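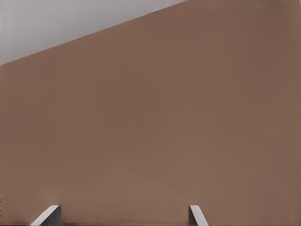 Simulator view from the gripper, fingers open over the tabletop.

Home | Visits | Guides | Workshop | Contact

How to Run a Two-Arm Cup Demo for Visitors

12 Jun 2019
By Nisreen Haddad

We hold an open day at the Lisum workshop every June, and the cup demo is the one most people ask to see again. It runs in the simulator on the big screen, so you can put it on in any room with a projector. These are the steps we follow. They assume you have the Priken scene file installed and have opened it at least once.

1. Load the scene before the doors open. Let it sit for a few minutes and check that both arms show up at their bases on the far side of the table. If one is missing, close the program and load it again. Don't try to add the arm by hand.

2. Set up two windows. Put the wide view of the table on the projector and the gripper view on the laptop. The gripper view shows very little when the fingers are open and clear of everything, and visitors tend to think it has frozen. Tell them to watch the fingertips at the bottom of the window.

3. Place one cup. The scene file lets you add more, but one is enough for a first run. Keep it well in from the table edges and closer to the left arm. Left and right here mean the robot's own left and right. From the side we view it, the left arm is on the right of the screen. Say this out loud at the start or you will be answering it all afternoon.

4. Open both grippers and park the right arm over its own half of the table. It can hang there for the whole first run.

5. Bring the left arm over the cup and lower it slowly. You want a finger inside the opening before you close.

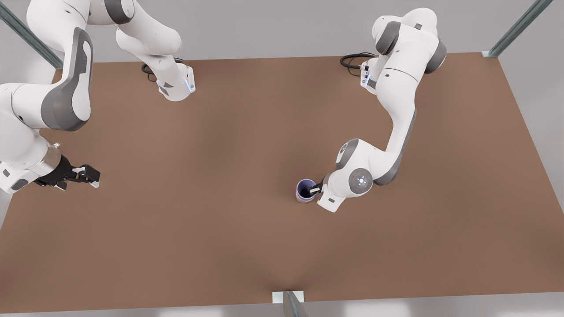 Stop at this point and take questions. People like to guess whether the grip will hold, and it gives the ones at the back time to move up. Switch the projector to the gripper view if anyone wants a closer look.

6. Close the gripper, then lift a short way and hold. If the cup slips, open the fingers, go back up and start again from step 5. We allow 3 tries before resetting the scene.

7. Let a visitor drive. Bheki Potgieter built a slow mode for this, saved in the menu as Hirkine. It limits the speed of both arms and ignores sudden moves of the controller. Children can use it with someone standing next to them.

Each turn takes some nine minutes with questions. Last year we got 41 people through in the afternoon with two laptops going. Take names at the door, and keep groups small enough that everyone can see the laptop.

When you are done, save the log under the group's name and reset the scene for the next person. The spare controller is in the Koutsoukos cabinet, second shelf, and it needs charging the night before.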